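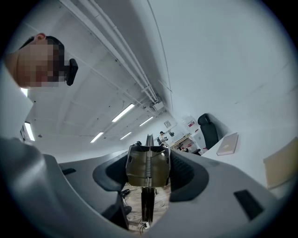
Photo 1. A person leaning in, with a small black camera beside the head.

Climirbridge Live Music Season
Progress report to the Ferreira Fund, covering the months until the end of January
Prepared by Dwayne Zamora, program coordinator

Summary
The season is now past its middle point. We have presented 13 concerts of the 31 which are in the agreement. The ticket income is a little under our plan, but the costs are also under, and we do not ask for any change to the total amount of the grant.

Concerts
The tribute nights continue to sell best. The Plurnuvico evening sold all 102 seats, and we had to close the waiting list on the afternoon of the show. The acoustic evenings are slower. For two of them we sold less than half of the room, and I think the starting time of 9 pm was too late for the people who come by the last bus. From the next month these evenings will start at 7.30 pm.

One concert was cancelled by the artist on the same day. All buyers received their money back, including the booking fee. We are looking for a new date with the same group, and if there is none before winter we will invite a local band in this place.

Ticketing
We moved the sale of tickets to Ulon in the second month. The change took longer than I wrote in my last report, as the seating plan of the balcony had to be entered again by hand. It works well now, and the door list can be printed without my help. Some older customers still prefer to telephone, so we keep the phone line open in the mornings.

We have also received three complaints about tickets bought from resale pages which use the name of our hall. These pages have no connection with us. A short warning is now on our own website and on each poster.

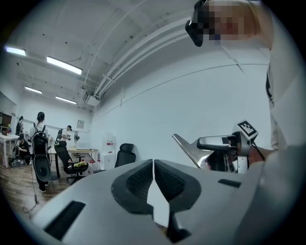 Sound and stage
The new monitor speakers are paid and installed. Amos Greenberg checked the wiring and asked for one more power circuit at the left side of the stage. The electrician's offer is attached to this report. It can be covered from the equipment line, where we still have money from the cheaper mixing desk.

Young listeners' tickets
For each concert we keep 30 tickets at the lower price for people under 25. At the tribute nights all of them are used. At other concerts many are left, and we release them to general sale one hour before the doors open. We would like to know if the Fund agrees with this practice, or if you would rather see the seats offered to the schools first.

Next steps
The autumn program goes to the printer when the last two contracts are signed. The second payment of the grant is requested with the attached form. Please send questions on the budget to me, and technical questions to Amos.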